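1/ Our street has been without its bus for 13 weeks now, so I have become the sort of person who has views on timetables. Sorry in advance.

2/ The old route was the 70. It went from Arner to the hospital by way of everywhere. You could walk it faster if you were in good health, but then why would you be going to the hospital.

3/ In December the council handed planning over to a firm called Kirance, who put notices on all the stops saying the network was being "refreshed". I have refreshed a lettuce. You put it in cold water. You don't take it away and tell people to walk to the next lettuce.

4/ The replacement is an app, Ruteo. You tell it where you are and where you'd like to be, and a minibus comes within up to 50 minutes. It then shows you a small cartoon of the minibus driving past the end of your road in the other direction.

5/ My first go: I asked for the library. Ruteo offered me the garden centre. I said no. It asked me to rate my journey.

6/ Second go was better, I'll be fair. It came, it was clean, the driver said good morning. We then went to the garden centre, as the other passenger had accepted.

7/ I bought a fern. You can't just stand there.

8/ People keep telling me fixed routes are old-fashioned. Yes. So are stairs. The good thing about the 70 was that it didn't need to know anything about you. It came past at twenty past and you were either there or you were running.

9/ Also you can't grumble properly on a minibus. A grumble needs a back row. On Ruteo you're all facing each other like a job interview.

10/ Someone asked about the older residents without smartphones. There's a phone line! It's open in the mornings and it asks you to download the app.

11/ I went to the drop-in session at the Sepúlveda Hall to say some of this out loud. Maps on boards, stickers to put on the maps. Green sticker for "a place I go", red for "a place I'd like to go". I put a red one on the bus stop.

12/ To be clear, the person on the stickers was very nice and had come by car.

13/ What I learned: the 70 was losing money after six in the evening. Fine. I believe it. I was often the only one on it after six in the evening and I only paid once. But they cut the mornings too, and in the mornings you had to breathe in to close the doors.

14/ I asked if we could have the mornings back and was told this would be "captured". They have captured a great deal from us this year and released none of it.

15/ A few of you wanted to know how I'm getting to work. Walk to the bottom of the hill, get the 2, change at the station, walk up a different hill. My calves are magnificent. My mood you can judge from this thread.

16/ Weather helps, I suppose. It's easy to be cheerful about a hill in spring. Ask me again when it's dark at four and there's a puddle by the chapel you could keep ducks in.

17/ The consultation closes on 4/27/26 and the form is on the council website, under Leisure for some reason. Page three has the free text box. Please use it. Mine is full and I had to take out the bit about the lettuce.

18/ If you write, mention mornings, mention the hospital, and say which stop you used. They count stops. I'm told they don't count adjectives, which was a blow.

19/ Anyway, that's me off to catch the 2. The fern is doing well, thanks to everyone who asked. It still gets more sun than the bus shelter, which they left up, seat and all, with the old timetable in it.
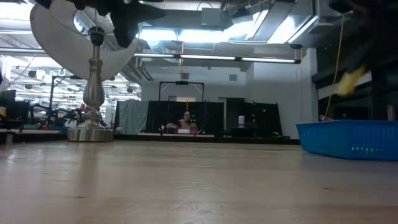 20/ Missed the 2. Next one's in a while, so one more thing about that shelter: people still sit in it. Yesterday there was a chap in there with his shopping, and I said you know it doesn't run any more, and he said yes, but it's a good seat.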